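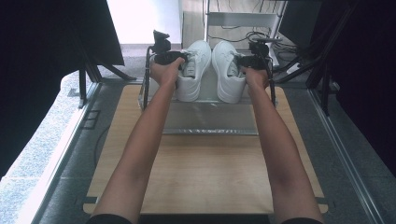

Records room inspection, Fung Law Office, Gronance branch
3 August 2019

Fire door closes and latches: Yes.

Exit path clear: No. Two boxes of closed probate files were in the hallway. Moved to shelf during visit.

Extinguisher tag current: Yes, good through November.

Cabinets locked: Partly. Cabinet 117 (original wills and deeds) was locked. The property dispute cabinet was shut but the key was in it.

Sign-out log filled in: No. File 1767 has been out since the last hearing with no initials. Find it and log it.

Shred bin locked: Yes. Bruvovlow picks up on schedule.

Shelf load: Top shelf is rated for 600 pounds. Label is faded — replace it.

Client names visible from the front counter: Yes, on the intake tray. Turn the tray or use a cover sheet.

Step stool: One rubber foot missing. Do not use.

Result: Pass with corrections. Recheck the log and the key at the next visit.

Comments

Famow: We use nearly the same list. Do you check the safe separately?

filesandforms: Original wills should be in a fire-rated cabinet, locked or not. The list doesn't ask.

deskclerk2: Our intake tray had the same problem. A cover sheet works if people put it back.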